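Purnov cryostat insert, user guide
Section 3: Cooldown and first transport sweep
Rev. May 2023, K. Bakos

Read section 2 first. If the sample isn't bonded and checked at room temp, stop.

1. Ground yourself. Wrist strap on, all breakout box switches to GND.

2. Slide insert into the sample tube. Slow. If it catches at the baffles, back out and turn it a little, don't push.

3. Close the KF clamp, finger tight. Pump the tube, then flush with helium gas 3 times. Leave a little exchange gas in on the last one.

CAUTION: Do not skip the flush. Air in the tube freezes at the bottom and the insert will stick. Marthinus Matlala lost most of a week to this.

4. Start the Iditov logger. Channel A is the sample thermometer, B is the magnet. Check both are writing to disk before you go on.

5. Start cooldown from the front panel. Ramp is preset, leave it alone.

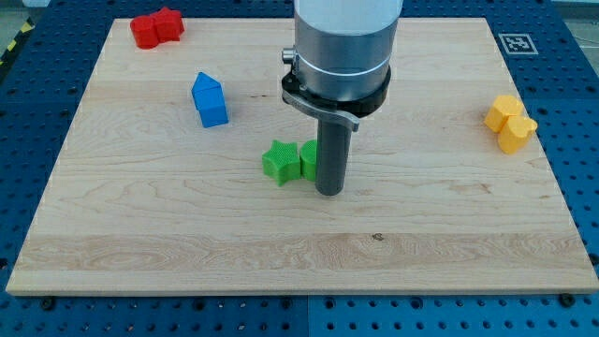

6. Wait for base. Overnight is normal for a full load. The thermometer will sit flat for a while then drop fast, thats fine.

7. At base, read the reference resistor. Should be 968 ohm. If it's way off, check the wiring at the box before blaming the thermometer.

8. Lock-in settings: smallest excitation that gives a clean signal, time constant 300 ms. Float the contacts one at a time, never all together.

NOTE: Gate contacts stay grounded until the source meter is connected and reading zero. Thin flakes blow very easily.

9. Run the test sweep, zero field, 2,000 points. Compare with the room temp curve in your notebook. Contacts that were bad warm will not get better cold.

10. Only now ramp the field. Watch channel B on the way up. If the magnet temp starts climbing, pause the ramp and wait for it to setle.

WARNING: No steel tools past the floor line when the field is on. Phones and cards also stay outside.

Problems with the logger go to Dénes Bíró. Helium orders, Yến Bùi, before noon. Warmup is section 4.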